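5.3 Failures on thin packaging

Of the 2,244 clearing demonstrations in the Vuvon set, 70 were marked as failed after review. Most of these involved plastic bags and film wrappers on a covered table. The jaws closed on the bag and also on whatever lay under it, so a second item was lifted and then dropped on the way to the bin. In 10 cases the pads pinched the tablecloth as well and dragged nearby items with it.

The policy trained on all demonstrations repeated the fault. It closed fully at table height and did not reopen when the load was wrong. We removed the failed runs, raised the closing height by 7 mm and trained again. Double grasps became less common, but cloth pinches remained when the bag lay flat. We did not test on a bare table.

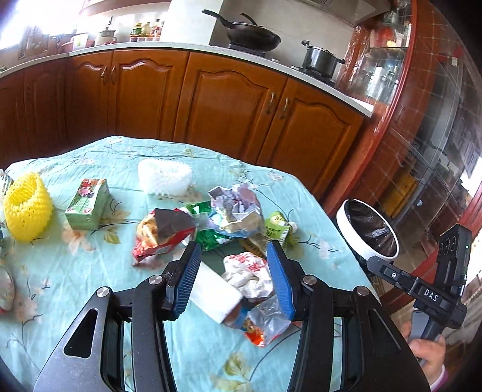

Figure 7. Gripper closing on a crumpled white plastic bag, with a foam block beneath it.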